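What the Arm Costs, and What Everything Else Costs

When Flodell began looking for a way to automate memory and CPU work on the used desktops it handles, the quote that got the most attention in meetings was the one for the robot arm. It was also the number that changed least over the next year. Everything under it on the spreadsheet moved.

Flodell buys retired office computers, tests them and sells them on. In a typical quarter it takes in 2000 towers. Kirstin Rankin, who runs operations, had a simple question for the three integrators she called: what would it take to have a cell open to one chassis model and do the parts handling on it by the following May?

Two of them, Citora and Pinheiro, sent proposals. The third asked for a better-defined job and did not write back.

The proposals looked far apart until Rankin put them side by side. Citora priced the arm, the gripper and the table as one package and left fixtures to the customer. Pinheiro listed fixtures, spare fingers, cabling and on-site hours on separate lines. Once she added the missing items to the Citora bid, the gap between them came to $952.

"I had been ready to sign for the cheaper one," she says. "The cheaper one had no plate to put the parts on."

The plate deserves its own line in any budget. A gripper needs parts to be in a known place, and that means blocks, slots and posts made to fit them. Flodell chose 3D printing for its plates, with $1000 set aside for material and reprints. Rankin's advice is to assume the first version will be wrong and the second will be close.

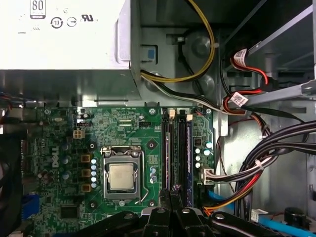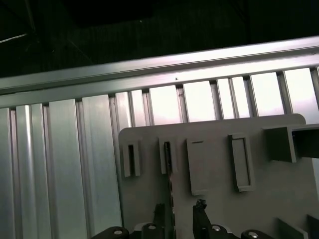
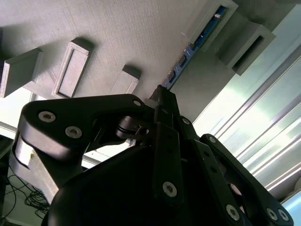
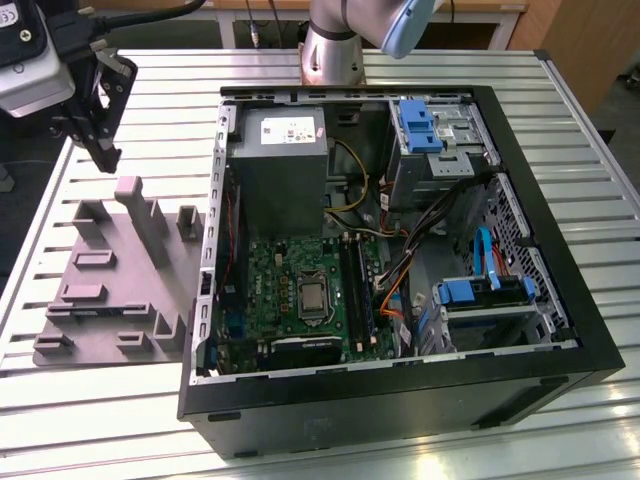
A desktop tower and a printed fixture plate share the slotted table, bottom; the top picture shows the board and processor socket inside the case, and the two between them show gripper and printed parts at close range.

Space is the next thing people get wrong. An open tower laid on its side takes up a good part of a worktable, and the fixture plate has to sit within reach beside it. Rankin taped the outline of both on a desk before she ordered anything. She ended up choosing a table with slotted aluminum members, mostly so that positions could be changed later without drilling.

Then there is the inside of the case. Power leads and data cables run where the original builder put them, and they differ from one unit to the next even within a model. Pinheiro's bid included time for checking finger clearance around them. Citora's did not, and when asked, the firm added it at an hourly rate.

Wear parts are cheap one at a time. Flodell keeps 2 spare sets of fingers on the shelf and budgets to replace them on a schedule. Screws, pads and cables go on the same line.

Software was harder to compare. Flodell settled on a yearly license from Flitano after asking each vendor the same thing: who fixes the program when we switch to a different chassis, and what does that cost? Only one answer came with a price attached.

Rankin signed with Pinheiro. She kept a tenth of the total back as contingency and had spent half of it before the first month was over — mainly on reprinted plates and one longer cable. The rest is being held for the second chassis model, which has its drive bays on the other side and will need a new layout.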